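3 de diciembre de 2022

Me he levantado a las siete y he puesto la masa antes del café. Esta vez 600 gramos de harina y 60 de masa madre, menos agua que el sábado pasado. La harina es la de Akance, que me sigue pareciendo cara, pero en Cekico ya no traen la otra. La cocina estaba fría y he dejado el cuenco al lado del radiador, tapado con un paño.

Mientras subía he cosido el bajo de las cortinas del pasillo. Lo tenía pendiente desde julio. Hilo doble y puntada larga. Me he pinchado dos veces. 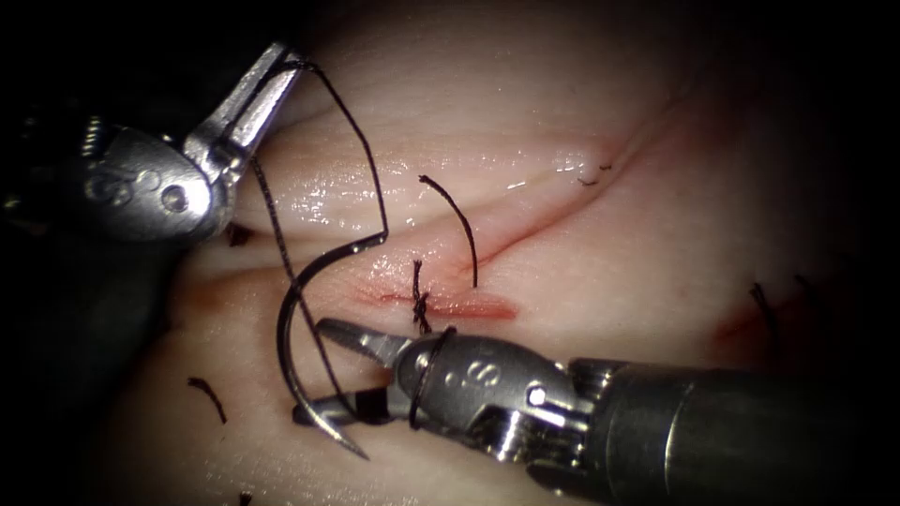 Aguja curva e hilo negro.

A las once ha llamado Sawsan Hakim desde Lindau. Dice que el lago está gris y que ha encontrado piso, 680 al mes sin calefacción. Empieza en el trabajo nuevo después de las fiestas. Le he preguntado si vendrá en Navidad y no lo sabe, depende del precio del tren. Hemos hablado de su madre, que anda mejor de la rodilla, y me ha pedido la receta del pan con comino. Se la tengo que mandar por correo, que por teléfono la apunta mal.

He bajado a Shboul a por aceitunas y limones. Había cola. He vuelto por la calle de atrás para ver si ya habían abierto la mercería, y sigue con la persiana echada. 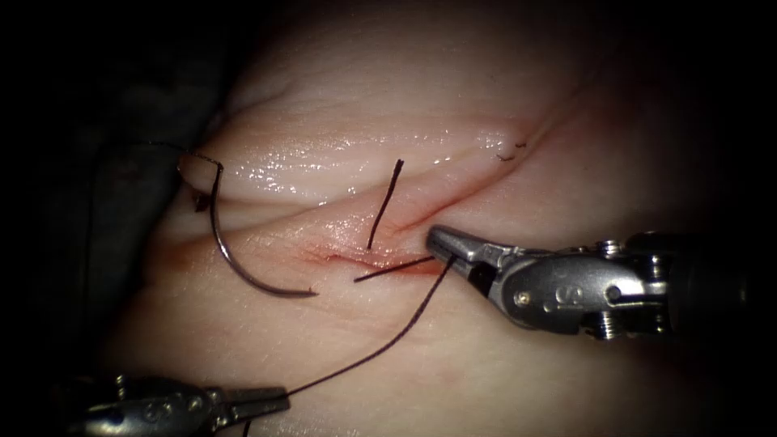

Por la tarde

Horno a 230, primero 20 minutos con tapa y luego sin ella. La corteza ha salido bien. La miga, algo apretada por abajo, creo que me he precipitado con la segunda fermentación. Mañana pruebo a dejarla toda la noche en la nevera.

He colgado las cortinas antes de que oscureciera. La de la izquierda queda un dedo más corta que la otra y no pienso descoserla.
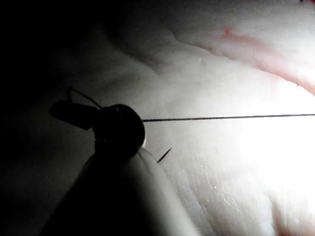 Después he cenado sopa y dos rebanadas con aceite. Queda medio pan para el desayuno y el otro medio lo he congelado. Falta mandar la receta, pagar la luz y comprar comino.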